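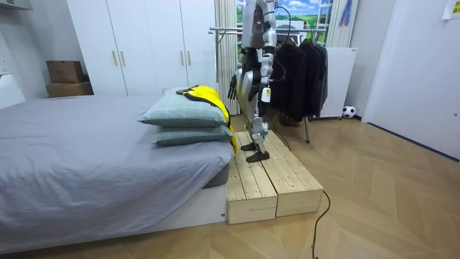 Small Museums and Their Opening Hours
Speaker notes, afternoon session

Slide 1. Title

Good afternoon. I have 25 slides in the folder and will show fewer than half of them. Questions at the end please, unless you can't hear me, in which case wave.

I look after the visitor figures for the local history museum in Ullesau. Before that I worked on the front desk for four seasons. The talk is about when a small museum should be open, and what we learned when we changed our hours.

Slide 2. The old hours

Ten to four, six days a week, April through October. Closed in winter except for school groups by appointment.

Those hours were set when the museum opened and were copied from the town hall. The town hall has since changed its own hours twice. Ours stayed the same.

Pause here and ask: how many of you know who set your hours? Wait for hands.

Slide 3. What we counted

We started writing down the time of each ticket sale. Paper sheet, one line per sale, one column for the hour. The register could have done it, but the register loses the time stamp when the day is closed out and we had no budget for the upgrade.

First full season: 1,999 tickets. That includes children, who are free but still get a ticket.

Show the bar chart. Point to the first hour. Point to the last hour. Most of our visitors come between one and four, and the bar for three o'clock is the tallest on the chart. It stops dead at four, when we lock the door.

Slide 4. Who comes in the morning

Mostly people waiting for something. The bus to the lake leaves at 11:40. There is a dentist across the street. Morning visitors stay a short time and stay on the ground floor, where the room about the old prison is.

The room is labeled Prison on the floor plan and people ask for it by that name. It has one cell door, the ledger, and the set of keys. It is the only room many visitors remember, according to the comment book.

Do not tell the key story here. It runs long. Save it for questions if someone asks.

Slide 5. Who comes in the afternoon

Families, and people staying overnight in town. They go upstairs. They buy postcards. Shop sales after two are well ahead of shop sales before two, even allowing for the higher head count.

We also had a steady number of people trying the door after closing. The desk staff knew this and had stopped mentioning it.

Slide 6. The change

We moved to noon to six. Same number of hours, same number of staff, no new money. Things that had to be changed:

The sign on the door.
The sign at the bus station, which belongs to the town and took until June.
The leaflet. We had 300 left of the old one and put stickers on them.
The alarm schedule.
The cleaning contract, which is with Michailidis. They were happy to come at nine instead of seven.
Three websites we didn't know had us listed.

The websites were the hardest. One of them still shows the old hours. If you change yours, search for your own museum first and make a list.

Slide 7. Results

From June through August under the new hours we sold 1,146 tickets. Compare with the same months on the chart from slide 3. It is an increase, and the chart shows how much. The weather was also better, so please don't take the whole difference home with you.

The last hour, five to six, is now busier than the old first hour ever was. School groups were not affected. They come in the morning by appointment, as before.

Slide 8. What got worse

Two complaints in writing, both from residents who liked to come before lunch. Both were fair. We now open at ten on market day.

Staff with small children found the later finish difficult. We split the shift at three, which helped, but handing over the cash box adds ten minutes and someone has to be paid for them.

Lighting costs went up in October. It is dark on the stairs by half past five.

Slide 9. Evening opening

We tried one late evening a month, until nine, with the exhibition Mania, about the town's collectors: stamps, beer mats, buttons, one man's lightbulbs. The first evening was full. The third had 10 people, and five of those were lenders.

I would do it again for an opening night. I would not do it monthly.

Slide 10. If you want to try this

Count for one full season before changing anything. Include the people who find the door locked, if you can see the door from inside. Tell the bus station early. Keep one morning.

The tally sheet we use is on the table by the coffee. Take a copy. The column for weather was added later and is too narrow, so write small.

Questions. Coffee is at 3:30 in the side room.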